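Pavement notebook, Gudley site, entry 10
September, 7:40 a.m. start

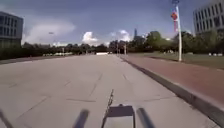
Concrete drive, looking along the curb. Brick walk and lawn to the right.

Walked the slab with Hilde before the offices filled up. Purpose was a baseline for the joint survey, so no cleaning and no sealant work today.

Surface: light gray, large rectangular panels. Faint patches and discoloration, slightly darker toward the left, on the side with the hedge. My guess is shade and leaf litter, but I have no moisture readings to back that up. Loredana has the meter until next week.

Joints: numbered from the south end, transverse first, longitudinal second. The old Vávra drawing, sheet 2189, gives them one sequence for both directions and I kept mixing them up. New numbers go on the plan in pencil until Gilmar agrees.

Curb: sighted along the top edge from a crouch, then ran the string line over the first 70 feet. Largest offset was 6 mm, at the third station. Yes, mixed units. The tape is in feet and the feeler set is metric. Convert before anything gets typed up.

Brick walk: reddish-brown, runs parallel to the curb. Not in our scope. Radoslava wants the level difference between brick and curb top anyway, for the drainage note. Took it at the same stations as the string line, values on the loose sheet.

Reference point: used the white pole with the banner, on the lawn near the edge of the walk. The banner may get swapped, so refer to the pole only.

To do: get the straightedge back from Harier, repeat the third station, ask Sylvie which datum she used in spring.

Stopped 9:15.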